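## 4. Importar la lista de libros pendientes

Ukley admite listas exportadas desde Solta y desde cualquier lector que genere archivos CSV.

1. Abra **Biblioteca > Pendientes** y pulse **Importar**.
2. Seleccione el archivo. El límite es de 275 títulos por carga; si la lista es más larga, divídala en 2 archivos.
3. Asigne las columnas *Título*, *Autor* y *Género*. Las demás son opcionales.
4. Pulse **Guardar**.

> **Nota:** los títulos sin género pasan a la estantería «Sin clasificar».

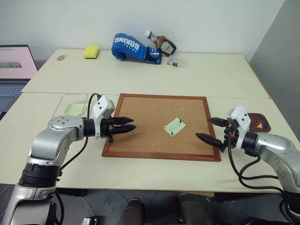

Terminada la carga, Ukley busca duplicados. Las ediciones distintas de una misma obra se agrupan bajo la más reciente. Para separarlas, mantenga pulsada la portada y elija **Desagrupar**.

> **Precaución:** al borrar una estantería se borran también las reseñas en borrador. Las publicadas en Bratum se conservan.

5. Para fijar lecturas del mes, marque hasta seis títulos y pulse **Destacar**.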